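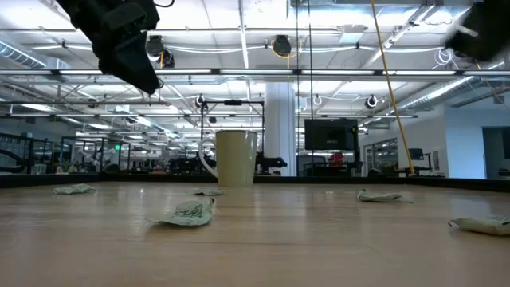
Werkier Duo: ficha del kit y del conjunto de datos de recogida de mesa

Versión del documento: 4
Mantenimiento: Paweena Srisuk (datos), Wichai Hemmin (hardware)
Estado: en evaluación por Desavis, préstamo hasta agosto

Resumen

Werkier Duo es un kit de dos brazos para tareas de manipulación sobre mesa. Se entrega con pinzas, cámaras de muñeca, una cámara fija y el software de teleoperación Rovano. Esta ficha acompaña a los datos grabados durante la evaluación y recoge lo necesario para cargarlos, junto con nuestras notas sobre el kit. Quien solo quiera los datos puede ir directamente al apartado «Estructura».

La tarea es sencilla de enunciar: hay envoltorios y papeles arrugados sobre la mesa y los brazos los recogen uno a uno. Elegimos objetos blandos porque la documentación del fabricante solo muestra piezas rígidas y queríamos saber cómo se porta el kit con material que cede y cambia de forma en cada agarre.

Contenido

El conjunto tiene 39 episodios teleoperados. De ellos, 14 están marcados como difíciles por el operador, casi siempre por envoltorios muy planos o pegados al borde de la mesa. Los operadores fueron Letay Seyoum y Panya Ongart. Cada episodio lleva el identificador del operador en los metadatos, y conviene tenerlo en cuenta al separar entrenamiento y validación: Letay trabaja más despacio y corrige menos.

Los objetos son envoltorios pequeños de color verde claro, trozos de papel arrugado y un vaso alto de color crema. El vaso no se manipula en todos los episodios. La posición inicial de los objetos se cambia a mano entre episodios y no sigue ninguna plantilla.

Estructura

Cada episodio es una carpeta con:

— vídeo de la cámara fija
— vídeo de las cámaras de muñeca, un archivo por brazo
— posiciones articulares y apertura de pinza
— un archivo de notas en texto plano, a veces vacío

Los vídeos comparten reloj con las lecturas articulares. En los 2 primeros episodios la sincronización se hizo a mano y puede haber un desfase visible al cerrar la pinza. No los hemos retirado, pero el cargador los omite salvo que se le indique lo contrario.

La carpeta «calibracion» contiene los parámetros de cada cámara. Si se mueve un soporte hay que repetir la calibración completa; el asistente de Rovano permite hacerlo por partes, aunque el resultado no nos convenció.

Notas sobre el kit

Las pinzas tienen dedos angulosos y escalonados que convergen hacia el centro. Con papel arrugado el agarre de punta es suficiente y deja ver bien el objeto desde la muñeca.

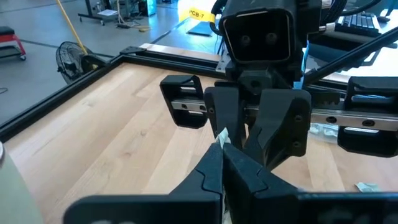
Con envoltorios planos la cosa cambia. El operador tiene que bajar mucho la pinza y rozar la madera, y el control de fuerza que trae el kit de serie es demasiado brusco para eso. Wichai bajó la ganancia en el segundo perfil de configuración («suave») y desde entonces grabamos todo con él. El perfil va incluido en el repositorio.

La vista de muñeca es lo mejor del paquete. Llega con poco retardo y el enfoque cercano es correcto. Tiene un inconveniente: los dedos ocupan buena parte de la imagen y, al acercarse a la mesa, pueden tapar un objeto pequeño justo antes del agarre. En esos casos hay que apoyarse en la cámara fija o en la muñeca del otro brazo.

El montaje nos llevó una mañana entre dos personas. El manual es claro en la parte mecánica y pobre en la de cableado. Recomendamos etiquetar los cables antes de conectar nada y comprobar el recorrido completo de cada brazo con la alimentación de motores desactivada.

La mesa tiene un acabado brillante y refleja las luces del techo. No lo hemos corregido en los vídeos. Un modelo entrenado solo con estos datos puede confundir un reflejo con un objeto claro, así que sugerimos variar el brillo durante el entrenamiento.

Limitaciones

Todo se grabó en una única sala, con una sola mesa y luz artificial. El fondo es un espacio de trabajo abierto con bastante equipo y cambia de un episodio a otro. No hay objetos pesados ni líquidos. Tampoco hay episodios autónomos: los datos no sirven para medir el rendimiento de una política ya entrenada.

Las notas de texto se escribieron al terminar cada episodio, con criterio distinto según el operador. No deben usarse como etiquetas sin revisarlas antes.

Valoración provisional

Para recogida de objetos ligeros el kit cumple. El precio nos parece alto si no se van a usar los dos brazos, y Boonchu, el distribuidor, no ofrece por ahora una versión de uno solo. La atención técnica respondió bien a las consultas de hardware y con más lentitud a las de Rovano. Queda pendiente una prueba larga con el perfil «suave», que hará Rattana Ongart antes de devolver el equipo.

Uso y contacto

Los datos pueden usarse para investigación interna y formación. Para redistribuirlos hay que pedir permiso a Paweena Srisuk. Los errores de sincronización o calibración se comunican en el registro de incidencias del repositorio, con el número de episodio y el nombre de la cámara.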